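Review: The Terkance Giving Kit

Posted 17 Jun 2018

Price: $70 for the box, which includes two years of access to the online charity list
Made by: Hadel
Good for: households that give money away every year and have never written down how they decide

I give away a fixed share of my income and have done so for a long time. For most of that time my method was a folder of envelopes. When an appeal came in the mail I put it in the folder, and in October I opened the folder and wrote checks until the money was gone. The kit from Hadel is meant for people like me. I bought it with my own money and worked through the whole thing with my wife over the spring.

The box holds a workbook, a deck of cards, a pad of tear-off budget sheets and a slip with a login code. The workbook is 189 pages, spiral bound, and lies flat, so two people can write in it at once. The paper takes ballpoint well and felt tip badly. The cards are thick and a little slippery and the corners have held up.

The workbook starts with your own numbers. You enter what came in last year, what went out, and what you gave. Then it asks you to list every gift you can remember along with the reason for it. I found this section uncomfortable and useful. Under "reason" I had written "they called" more than once. One of our larger gifts went to the alumni fund of a college that has a good deal more money than it needs, and neither of us could remember deciding on it.

After that come the cards. Each one describes a choice between two ways of spending the same amount. One card sets a scholarship for one student against school meals for a whole class. Another puts a new roof on the theater you go to against cataract surgery for people you will never meet. You and your partner each put down an answer without talking, then turn them over and compare. The rules say to write down where you disagree and leave it alone until the next chapter. We did not leave it alone, and one evening went entirely to the theater roof.

I think the cards are the best part of the kit. They don't tell you what the right answer is, and the writing on them is fair to both sides. My wife holds that you owe more to people nearby, and I hold that distance shouldn't matter much. We had been married a long time without saying so in those words. The local options are not set up as the selfish ones, and the distant options are not dressed up as saintly.

The middle of the workbook is weaker. Chapter four tries to explain cost-effectiveness in everyday language and spends too long on a running comparison with buying a used car. Then chapter five rushes through uncertainty in a few pages, and that's where I wanted help. How much should I trust a charity's own estimate of what a gift does? What do I do with a group that has good people and no published results? The book says to "weigh the evidence with care" and moves on to a worksheet. The worksheet asks for a confidence score from one to ten, and I had no idea what separates a six from a seven.

There is also very little about politics. The kit treats giving as something that happens between a household and a charity. If you believe, as many do, that a good law does more than a good donation, you will find one page on advocacy groups and a note that such gifts may not be tax deductible. A friend who looked through it at our house thought this was a serious hole. I think it's a fair limit for a kit, but the box should say so.

The online list covers 676 charities. You can sort it by cause, by country and by size of budget. Each entry has a short summary, a link to the group's filings and a paragraph headed "What we don't know," which I wish every rating site would copy. Search is slow. It also can't handle misspellings, and the filter for country resets every time you go back a page. Several entries I opened had accounts more than a year old. Hadel says updates come out on a rolling basis, and I couldn't find a schedule.

I compared it with Grestuvden, the free spreadsheet that many giving clubs use. Grestuvden does the arithmetic better. You can change one assumption and watch the rest move, and you can keep your records in it from year to year. It has nothing like the cards, though, and it assumes you already know what you care about. If you live alone and like spreadsheets, I would start there and spend the $70 on something else – malaria nets, for instance.

The kit can also be used in a group. Our reading group at the Taheri branch library gave an evening to the card section. With a group the silent answers take longer and the talk afterward is better. The budget sheets are no use there, as people don't want to discuss their income in front of neighbors. Skip them and go straight from the cards to the chapter on picking a shared cause. 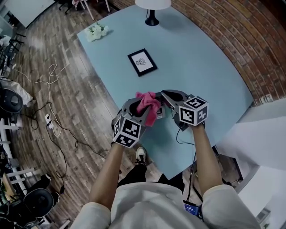 Marjatta Kauppinen wrote to me after that evening and disagreed with part of what I've said here. In her view the confidence score is fine as long as you ignore the number and read the note you wrote beside it, and chapter five is short so that people will finish it. She also felt the cards lean too hard on pairs. Most of her own giving is split among several causes, and being made to pick one over another told her little about how to divide the money.

I take her second point. The kit does have a page on splitting, near the back, and it would make more sense right after the cards.

A few practical notes. The login code works for one household and can't be transferred, so a used copy is worth less than it looks. Refills of the budget pad are sold separately, but you can photocopy the last sheet and the workbook gives permission to do that. The box is larger than it needs to be and doesn't fit on a normal bookshelf.

We ended up dropping the alumni fund, keeping the food pantry, and moving a large share to two health charities overseas. The theater still gets its ticket money from us and a small check – my wife's half of the compromise. The envelopes still come, and for now they go in the same folder.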